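Brullis Salon Notes

README for release 6

What you have downloaded

Brullis is a collection of 1,408 short write-ups of hair appointments, gathered from the front desks of salons in Stosia and the smaller town of Brarkance. Each one says what the client asked for, what the stylist heard, and what was finally done, three things that overlap more often than you might fear.

The notes were typed by working stylists between clients. Spelling has been left alone. "Balayage" appears in a great many forms, and we have grown fond of most of them.

Files

notes.csv - one row per appointment
terms.csv - salon words and their plain meanings
splits.txt - which rows are for training and which are for testing
CHANGES.txt - a list of our regrets, newest first

Columns in notes.csv

id - a number with no meaning, please don't look for one
town - Stosia or Brarkance
service - cut, color, updo, perm, repair or other
request - the client's wishes, as told to the desk
outcome - what the stylist wrote afterward
minutes - time in the chair, rounded to the nearest five
event - wedding, prom, interview, breakup or blank

"Repair" means fixing work done elsewhere, usually at home, usually late at night. It has the longest notes and the best writing.
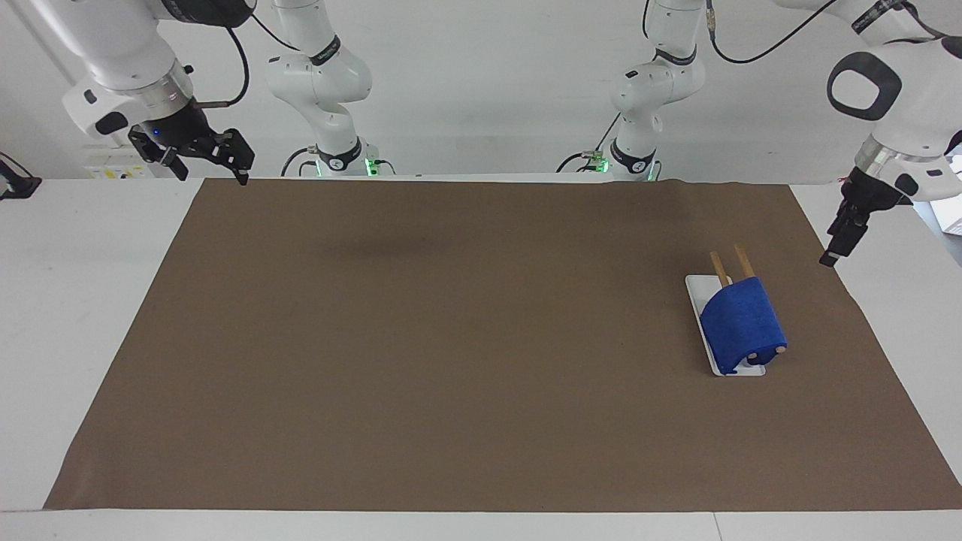 Release 6, page 2

How the notes were cleaned

Client names, phone numbers and the names of ex-husbands were taken out by hand. Any note longer than 600 characters was trimmed at the end of a sentence. A few stylists write without sentences, and those were trimmed wherever we ran out of patience.

Notes with fewer than 60 characters were dropped, apart from one that reads "She cried, good crying," which stays in for as long as we maintain this thing.

Duplicates were removed in October. If you have an older copy, you own several extra descriptions of the same French twist and are welcome to keep them.

Known problems

Prom season is badly overrepresented. A model trained on the whole set will suggest loose curls to anyone, including men asking for a trim.

The minutes column is optimistic. Stylists fill it in from memory, and Brarkance seems to remember everything as 45.

Men's cuts are thin on the ground, as barbershops were not asked. They will be in the next release if the barbers answer their mail.

Prices are left out. Two salons on the same street asked us to, separately, on the same afternoon.

Good uses and bad ones

Fine for studying how people describe hair, for sorting requests by service, or for teaching a booking form that "just the ends" is a matter of opinion. Please don't use it to rate stylists or to guess anything about a client's health, age or love life. The event column is there for scheduling.

License and credit

Free for research and teaching. Credit the set as "Brullis Salon Notes, release 6" and mention the Chraibi word list, from which terms.csv was built. Corrections go to the issues page - include the row id and, if it's about the spelling of balayage, a strong case.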